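Gellis Hardwax Oil 40 – Clear Satin Finish for Interior Wood

Item 798
Made by Gellis, Sevbridge
Can sizes: 1 quart, 1 gallon

Gellis Hardwax Oil 40 is a one-component finish for worktops, benches, shelving, desks and other indoor wood that gets regular use. It is a blend of drying plant oils and hard waxes in a low-odor solvent. The oil soaks into the wood and hardens there. The wax stays at the surface and gives a satin sheen with a gloss reading of 40 at sixty degrees. The product contains no pigment and no stain. It will darken most woods slightly, to the shade they show when wiped with a damp cloth.

The finish does not form a thick film. Scratches can be sanded out and recoated locally, without stripping the full surface. This is the main difference from a two-part lacquer, and buyers who need a sealed, glass-smooth top should look at the Zulisance range instead.

Suitable surfaces

Use on bare, solid wood or on veneer at least 1/40 inch thick. Pale woods such as birch, ash, maple and pine take the finish evenly. Dense tropical woods should be wiped with solvent first and tested on an offcut. Do not apply over old varnish, paint or silicone polish. Moisture content of the wood should be under 12 percent at the time of coating.

End grain takes up more oil than face grain. Allow extra material for table edges and for the ends of glued-up boards, and wipe these areas a second time before the first coat sets.

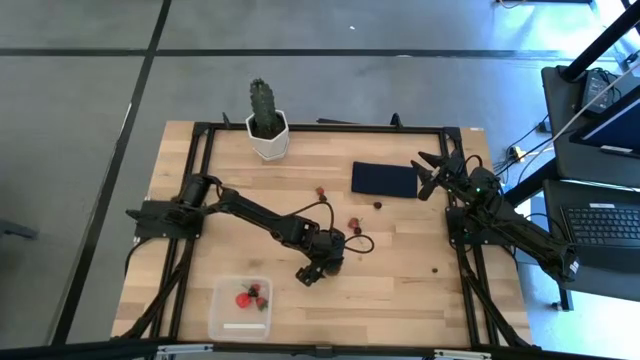
Coverage is 97 square feet per quart for the first coat on planed softwood. The second coat goes further. On hardwood sanded to 150 grit, plan on a quarter less material for both coats. Very open grain, or wood that has been brushed, will need more.

Technical data

Binder: linseed and sunflower oil, carnauba and candelilla wax
Sheen: satin, 40 at sixty degrees
Coats: 2
Coverage, first coat: 97 sq ft per quart
Application temperature: 60 to 80 degrees F
Dust dry: 4 hours
Recoat: 12 hours
Light use: 24 hours
Full cure: 14 days
Cleanup: mineral spirits
Shelf life, unopened: 3 years

Drying times are given for 68 degrees F, normal humidity and moving air. In a cold or closed room they can double. Wood high in tannin also slows drying.

Application

Sand along the grain with 120 grit, then 150. Stop at 150 – finer paper closes the surface and the oil will not go in far enough. Vacuum, then wipe with a dry lint-free cloth.

Stir the can from the bottom. Do not shake it. Put on a thin coat with a short-nap roller, a flat brush or a white pad. Work in strips no wider than you can reach across without leaning on the wet part. After ten minutes, wipe off whatever has not soaked in. Any oil left standing will dry tacky and collect dust.

After 12 hours, rub down lightly with a gray pad and repeat. The second coat should be thinner than the first. A third coat is not recommended, except on end grain.

Where a top is bolted or clamped to a metal frame, coat the underside as well. A board finished on one side only takes up moisture unevenly and may cup, and fixed fasteners will then pull. Slotted holes or elongated brackets are preferred for solid tops wider than two feet.
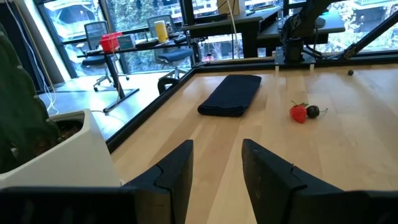

Sevbridge, March 20, 2024

Change to the data sheet. The recoat time for item 798 has been raised from 8 to 12 hours. The wax content was increased slightly in February, and cans from the new batch need the longer interval. Cans with a blue batch label are from the old stock and may still be recoated after 8 hours. Old and new batches can be used on the same job, but should not be mixed in one container. Coverage and sheen are unchanged.

Questions on the change go to Waltraud Haslinger, technical service. Color samples on birch, ash and oak are sent out by Kilian Prantl in the sales office. Please state the item number and the species of wood.

Care and repair

Leave the surface alone for the first three days apart from light use, and keep water off it until full cure. After that, clean with a damp cloth and mild soap. Do not use ammonia, bleach or scouring powder. Standing liquid should be wiped up. Coffee and red wine may mark the surface if left overnight.

Dull spots are repaired by sanding with 150 grit, wiping clean and applying one thin coat with a cloth. Feather the edge of the repair by rubbing outward with a dry pad.

Safety

Rags soaked with drying oil can catch fire on their own. Spread them flat outdoors to dry, or keep them under water in a closed metal can. Keep the product away from open flame and provide fresh air during use. Sanding dust should be collected at the tool. Keep out of reach of children.

Shares: 2 | Comments: 0

Related items

Gellis Wood Soap, concentrate
Gellis Gray Rubbing Pads
Zulisance Two-Part Lacquer, matte
Zulisance Edge Sealer
Kaufmann Flat Brush, natural bristle
Kaufmann Short-Nap Roller Set

Contact | © 2024 Gellis, Sevbridge | Back to top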